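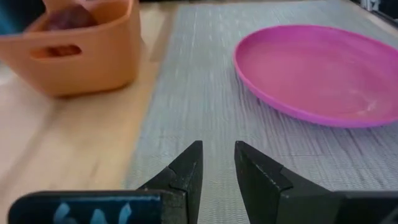 Trarncombe open day recordings: data card

Maintained by: Nantana Nilsuwan
Demonstration lead: Uthai Duangkaew
Status: complete, no further recording planned
Version: 3

Summary

Recordings of tabletop pick-and-place work, made during a public open day at the Wirnow workshop in Trarncombe. The doors were open on a Friday in May and visitors watched the arm being driven through a set of household tasks. All episodes were teleoperated. No autonomous policy was run at any point in front of visitors, and nothing in this set should be cited as evidence of autonomous performance.

The set holds 2,376 episodes. Each one contains a wrist view, joint positions, gripper opening, operator commands and a one-line task instruction in English. Audio was not recorded.

What the demonstration was for

The open day had two aims. The first was to let visitors see an ordinary data collection session at its normal speed, including the failures and the pauses. The second was to find out whether recordings made under those conditions were good enough to use. Earlier sessions at Wirnow had been run with the door shut and the operator undisturbed, and the resulting data was very regular. Operators who are being asked questions move differently: they stop halfway through an approach, regrasp more often and sometimes change their mind about where to put an object down.

Uthai Duangkaew planned the session and took most of the questions. Operators worked in turns of 55 minutes, with a changeover long enough to home the arm and check the gripper zero. The operator identifier changes at each changeover and is stored per episode.

Tasks

Task instructions were drawn from a short list and read out before each episode so that visitors knew what was being attempted. The wording in the data is the wording that was read out. Task families are:

place_in: put a named object into a container
take_out: remove a named object from a container
place_on: put a named object on a plate or mat
discard: pick up used packaging and move it to a given place
free: the operator chose, usually at a visitor's request

The free family was added on the day. Its instructions were typed in afterwards by Nantana Nilsuwan from the operator's notes and are less consistent than the others. Some name an object by colour only. Filter on family if this matters to you.

Packaging

The discard family gave the most trouble and drew the most questions. Toy fruit and plastic crockery hold their shape, and a grasp on them can be judged by eye. Thin card does not behave like that. It gives under the fingers, the contact point moves, and the reported gripper opening says little about whether anything is held. A box that has been picked up several times is also a different object from the one the session began with. We did not replace packaging when it became creased, and there is no label for its condition.

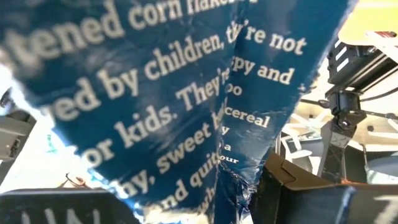 Wrist view, discard family: a gripper finger against a crumpled cereal box.

Three points follow for anyone training on these episodes.

Large printed text can fill much of the wrist view while packaging is close to the camera. A model that relies on background landmarks will lose most of them at this stage.

The gripper opening should not be used on its own as a success signal. Use the success field, which was set by a person watching the table.

Printed words are legible in places, but they are broken up by folds. The set was not made for text reading and has no transcriptions.

Episode structure

Each episode is a folder with a numeric name. Inside it are:

wrist.mp4: wrist view
state.csv: timestamp, joint positions, gripper opening
command.csv: timestamp, operator commands as sent
meta.json: instruction, family, operator, success, notes

Timestamps are in seconds from the start of the episode and come from the control computer. The video clock is separate. The two were aligned once per turn, and drift within a turn is small but has not been corrected. If you need tight alignment, match the first visible movement of the fingers with the first change in gripper opening.

Episodes were stopped by the control software after 60 seconds if the operator had not already ended them. Stopped episodes have success set to false, even where the object was over its target and only the release was missing. They are kept in the set.

The success field

Success was recorded by a second person standing beside the operator. The rule was simple: the object named in the instruction had to be at rest where the instruction said, and released, when the episode ended. Knocking something else over did not count against it. Objects that landed in the right place by being dropped from a height did count, and the word "dropped" usually appears in the notes.

We discussed relabelling from video afterwards and decided against it. The wrist view often cannot settle the matter, as the fingers or the object itself may hide the target at the moment of release. The labels made on the day are the only ones supplied.

Splits

There is no official test split. The Thammasiri baseline used the last operator turn as held-out data, which is a reasonable choice if you want to measure transfer to an unfamiliar operator. Splitting at random by episode will give better numbers and will tell you less, as neighbouring episodes often share an object layout. The baseline configuration is in configs/thammasiri.yaml.

Loading

The loader is part of the Cukuvport tools. Point it at the top folder:

cukuvport load ./trarncombe --family discard --success any

Leave out --family to load everything. The --success option takes true, false or any; the default is true, which has caught out several people who were expecting the full count. The loader reads meta.json first and skips any folder where it is missing, with a warning.

Known problems

Lighting was not controlled. Bright areas in the wrist view may be washed out, particularly when the arm is tilted away from the table. Exposure was left on automatic.

The camera mount was retightened between the first and second turns. Calibration files are supplied for both positions (calib/a.json and calib/b.json) and meta.json says which applies. Do not average them.

Object layout was reset by hand and by judgement. There were no marks on the table, so positions vary between resets more than in our other sets.

Questions from visitors caused pauses during some episodes. These show up in command.csv as stretches with no change. They have not been trimmed. Some users remove them before training - the loader has a --drop-idle option for this - but they may be of interest to anyone studying operator behaviour.

Visitors and privacy

Visitors were told at the entrance that recording was taking place. The wrist view points mainly at the table. The footage was reviewed before release, and episodes in which a visitor could be recognised were removed. Gaps in the episode numbering come from this review. If you find anything that should have been taken out, write to the maintainer with the episode number and it will be withdrawn.

Suitable and unsuitable uses

The set is suitable for imitation learning on short tabletop tasks, for work on grasping objects that deform, and for comparing operators. It is unsuitable for benchmarking hardware, for measuring cycle time or for any claim about safety near people. Visitors stood behind a barrier throughout, and the arm ran at reduced speed.

Changes

Version 3: operator identifiers corrected for the final turn; idle option added to the loader notes.
Version 2: free family instructions typed in; second calibration file added.
Version 1: first release, without the free family.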